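# Student Manipulation Project Passes 1,600 Recordings

The robotics project course at Totano closed its first collection period in December with 1,626 recorded demonstrations, all made with hand-held grippers. The students are building a training set for bag handling: lifting by a strap, locating a zipper pull, and separating a bag from clothing piled next to it. The work goes under the project name Brallerness.

Soft goods were chosen over blocks and cups, which earlier classes had used. Fabric folds, hangs and catches between the finger pads, and a policy trained on rigid objects tends to fail on it. The set covers 124 task variants, each with its own starting layout and a written instruction.

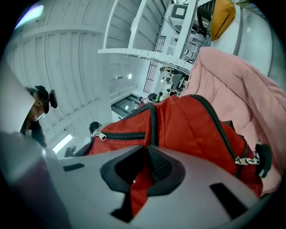
**Student Projects | Robotics**

A red backpack is among the items in the set. It has black-edged zippers with metal pulls, and a red strap is narrow enough to pass through the gap in the gripper. A pink quilted jacket lies beside it, close enough to touch the bag when either one is moved.

Each recording is checked before it is accepted. Clips with lost tracking or an unfinished grasp are marked and left out of training - the first pass removed 25. The raw files stay on the course server so that later groups can look at the failures.

The target for the full set is 1,911 demonstrations. Training runs start once the remaining variants are recorded, with one policy per task family and a combined policy after that. The class will present its results at the Cattaneo student competition, where entries are scored on completed grasps and on time per task. Registration for the next project group is open through the course page.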